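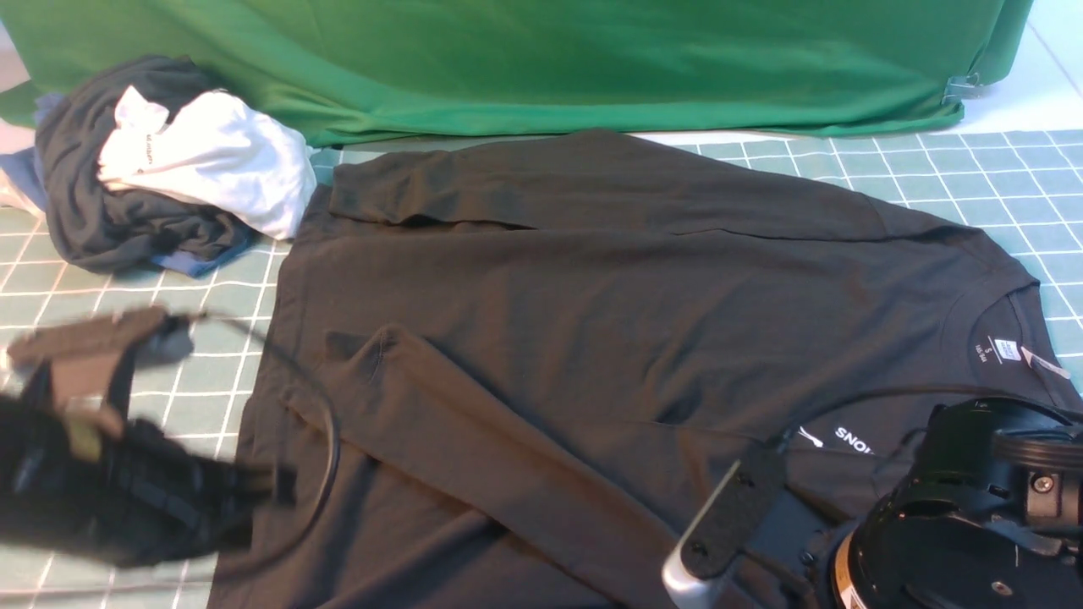
Black shirt on the grid mat, one sleeve already folded in and one still to go. The cable from the left gripper arches over the fabric.

The Summer of the Snag: Grimel Folding Bench, Maldonado Building

Welcome to the Grimel gallery! If you've been following the Skadura workshop pages you know we have spent the season teaching a pair of arms to fold laundry, and you probably also know that in July it all went a bit sideways. We had 2,238 folds in the log, the success rate was climbing every week, and then the shirts started coming undone.

The arms would do a lovely sleeve, a lovely hem, a lovely last crease, and then, as one of them backed away, the top layer would slide off to one side. Sometimes the whole stack went with it. The Clenine controller reported every one of those folds as complete, because as far as it knew the fingers had opened and the job was over. We changed the release height. We changed the grip force (twice). We blamed the mat, which is smooth, and lost most of an afternoon to that theory.

It was the cables. The slack loops near the grippers hang low enough to rest on the cloth, and when an arm pulls back, the loop comes too. Fabric on fabric slides very easily, and it takes hardly any drag to shift a sleeve. Going back through the log by hand, we found 74 ruined folds where a cable was the culprit, and we were thrilled to have found something so simple!

The more serious one came at the end of the month. A loop hooked under a collar during a fast retract, the shirt went up with the arm, and the cable went tight before the force limit tripped. The stop worked as it should and everyone was outside the line, but the connector at the wrist had cracked and we were down for 18 days waiting on a replacement. A cracked connector on a moving arm can short or drop a signal mid-motion, so we wrote it up as a safety matter as well as a repair.

On to the part we love, the folding itself.

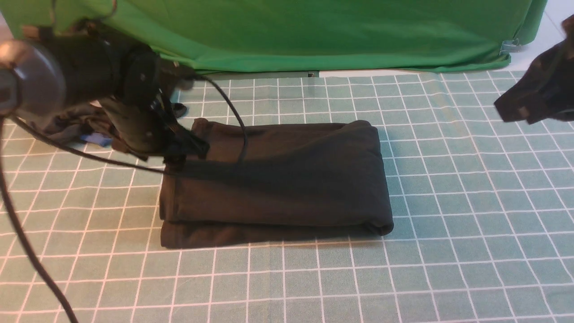 Gripper at the left end of a folded dark garment, with a thin black cable lying across the top layer. Look at those rounded edges! The second gripper is up at the right.

Dark garments were the worst for us. A black cable on nearly black cloth is hard to pick out on a monitor, and we had scrolled past plenty of them in the log before anyone spotted the pattern. Once you know to look for the loop you see it everywhere.

What we changed on the bench:

Cable slack is now clipped back along each arm, with only enough left free for full wrist travel. We measure the free loop at the start of a session and the limit is 29 centimeters.

Retract speed is halved until the gripper is well clear of the cloth.

A fold doesn't count as complete until the arms are parked and the stack has been checked again.

Collars still worry us a little, and we're trying a smooth sleeve over the connectors next. If you run a folding bench of your own and have a good way to route cables around a wrist, please write to the Skadura workshop desk, we would love to see it!

More galleries: Grimel towels / Grimel socks / Maldonado open house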